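Household Technology 1
Unit 6 notes: Sorting and storing cables and small desk items
Instructor: Dagný Lund
Workshop assistant: Necati Altıntaş

Read these notes before the practical session. Bring your own box of loose cables from home if you have one. Students without a box can take one from the shelf by the door. Boxes from the shelf go back with everything that was in them.

6.1 What the unit covers

Unit 5 dealt with paper. Unit 6 deals with the other thing that fills desk drawers: charging leads, extension leads, headphone cords, adapters, and the pens and markers that end up lying among them. By the end of the unit you should be able to empty a drawer, sort what was in it, coil each cable without twisting it, fasten it, label it, and put it where another person could find it.

The written part is short. Most of the grade comes from the practical.

6.2 Terms used in these notes

Lead: a cable with a connector on at least one end.
Coil: a cable wound into a ring.
Tail: the length left hanging out of a coil, usually with the plug on it.
Tie: anything that holds a coil closed. Hook-and-loop straps, twist ties and rubber bands are all ties, though we don't use rubber bands in this course. They dry out and stick to the jacket.
Holding dish: a plate, tray or shallow bowl where items wait while you are sorting.
Bin: a container with raised sides where items stay after sorting.

6.3 Setting up the table

Clear the table and wipe it down. Set a holding dish on one side and a bin on the other, with enough bare table between them to lay a cable out and work on it. The dish should have a low rim so you can pick up a plug with your fingertips. An old dinner plate works well. The bin should be deep enough that a marker can't roll out.

Right-handed students usually like the dish on the left. Try it both ways.

Put everything from the drawer on the dish first. If it doesn't all fit, do the drawer in two rounds. Do not start a second pile on the table. Last year's group lost most of its time to second piles.

6.4 Sorting

Work through the dish in this order:

Pens, markers and other stick-shaped items. They are quick to remove, and they tend to lie across the cables and pin them down. Check that the cap is on before a marker goes in the bin.

Cables that are already coiled and tied. Look at the tie. If it is closed and the coil is not kinked, move the cable straight to its bin.

Cables that are coiled and have a tail. Wind the tail in before you move the cable. A tail will catch on the next thing you pick up.

Loose cables. Lay them out on the table, coil them and tie them.

Small connectors and adapters. Leave these until last and put them in a lidded tub. 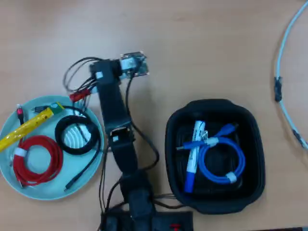 Does a short tail matter if the coil is tied?
A tail shorter than your hand can be left out. Anything longer should be wound in and tucked under the tie.

6.5 Coiling

The method we teach is over-under. Hold the connector in your weaker hand with the cable running away from you. Make the first loop in the ordinary way. For the second loop, turn your wrist so the cable passes under itself. Carry on, one over and one under, until you reach the other end.

A cable coiled this way lies flat and pays out without twisting. A cable wrapped around the elbow takes a twist at every turn, and after a few months it won't lie straight at all. Gunhild Vestergaard's handout from Unit 2 has drawings of the hand positions. Extra copies are in the blue folder.

Loop size depends on the cable. Thin charging leads take a loop as wide as your palm. Thicker cables need more room. If the jacket turns pale at the bend, the loop is too tight.

Stiff cables can be laid out flat overnight before coiling. Do not warm them with a hair dryer.

6.6 Ties and labels

Place the tie opposite the connectors so that the plugs hang together on one side. One tie is enough for a short lead. Long leads get 2, placed across from each other.

We buy hook-and-loop strap on a roll and cut it to 18 cm. The roll in the cupboard is for class use. If you want strap for home, put your name on the order sheet and Ragnheiður Juhl will add it to the next delivery from Vilside.

Write labels in capital letters on masking tape and fold the tape over the cable next to the plug. Give the device first and the room second: LAMP, BEDROOM. If you don't know what a cable is for, write UNKNOWN and the month. An UNKNOWN cable still unclaimed when the course ends goes to the electronics recycling point.

Any cable with a split jacket, a bent pin or a scorched plug goes in the red tub by the sink. Don't tape it up and don't label it.

6.7 Choosing a bin

Measure the drawer before you choose. Inside height matters more than length, and it is the measurement people forget. For the course drawers, the bin can be no more than 3 inches high.

Dark bins hide dust and also hide dark cables. If most of what you own is black, use a pale bin or line the bottom with white paper. Keep pens and markers apart from cables, even if that means one bin looks half empty.

6.8 Practical task

Work in pairs. Each pair gets one mixed box. Sort, coil, tie and label the contents following 6.3 to 6.6, then fill in the drawer sheet. Have Necati check the bins before you put them away.

Written part: describe one drawer in your own home before and after sorting, in no more than 475 words. Say which items you moved out of the drawer and where they went. Hand it in on paper by 13 Feb 2025.

Troels Arnardóttir is taking the makeup session for anyone who misses the practical. Sign up on the sheet outside the workshop.

Reading for next time: Unit 7, batteries and chargers, first section only.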